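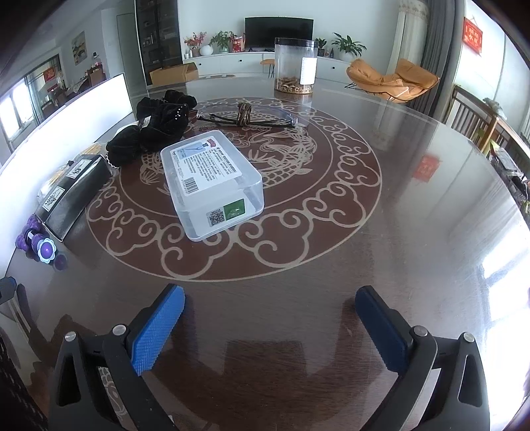 The **Fadero** is a hand-held two-finger gripper, built for picking up household objects by hand while a camera on the tool records. Made by Enura, a small workshop. Best known from a side-by-side trial against two other grippers, the Wan and the Husau, run by Gopinath Warrier and usually just called the tabletop comparison.

## Design

Two dark gray arms, blue pads at the ends. The arms are linkages, joined with round silver pins, and the outer links have elongated openings in them. Enura says the openings save weight. Warrier's notes say they also collect lint.

The pads are the part people argue over. Textured faces, meant for slick plastic and glass. They swap out with one screw. Early pads were glued on and came off in the heat, so the glue was dropped in the second batch.

Driven by a trigger in the handle. No motor. The user feels the object push back through the linkage, and the same fingers can be mounted on a robot arm later with a motor behind them. Mass with camera is 628 grams, handle included.

## The comparison

Written up 7/1/24, revised once. Setting was ordinary homes, on tables and counters already in use, with whatever was lying there. Warrier wanted clutter. Earlier trials of the Husau had used foam blocks on a gray mat and the scores were so high they said very little.

Each gripper got 200 picks. Same person holding all three, order shuffled between homes. A pick counted if the object left the surface, was held over a tray and was let go without a second try. Objects sorted into groups afterwards:

- rigid boxes and lidded containers
- clear jars and bottles
- cloth, hair ties, small bags
- cords and cables
- thin sticks in packaging

Glossy tabletops were kept in on purpose. Reflections of windows, and of the gripper itself, show up in the wrist camera and can confuse software that tries to find the fingertips. Matte cloths were tried in one home and then thrown out of the results.

### Results

Boxes: no real difference between the three. Clear jars: Fadero ahead, Wan close behind, Husau slipping on anything with a wide body. Cloth went the other way. The Husau has narrow tips and pinches a fold easily, while the Fadero tends to push soft things along the table before it gets hold.

Cords were bad for everyone. The Fadero managed 54 percent, the best of the three, and most of the misses were cords lying flat. Sticks in a plastic wrapper came up fine by the wrapper, hardly ever by the sticks.

Wan broke a pin partway thru and was finished with a replacement unit. Warrier left the earlier picks in. Some readers have objected to that.

### Camera

All three carried the same wide lens. On the Fadero it sits behind the fingers and looks out past them, so both pads stay in view when spread wide, along with much of the room. Good for working out where the tool is. Less good for privacy, and homes were asked first.

The Wan mount sits lower and loses one fingertip when the jaws close. The Husau mount vibrates. A rubber washer fixed most of it.

## Reception

Mixed. Users liked the trigger and disliked the handle, which is too thick for small hands; a slimmer one came out the following November. Spare pads are cheap and wear out fast, with almost 40 hours quoted by Enura and rather less reported by people working on rough wood.

The main critcism of the comparison is the single operator. Warrier agrees in the revised version and suggests somebody repeat it with several. No repeat published so far.

## See also

- Parallel-jaw gripper
- Fingertip pad materials
- Wrist-mounted camera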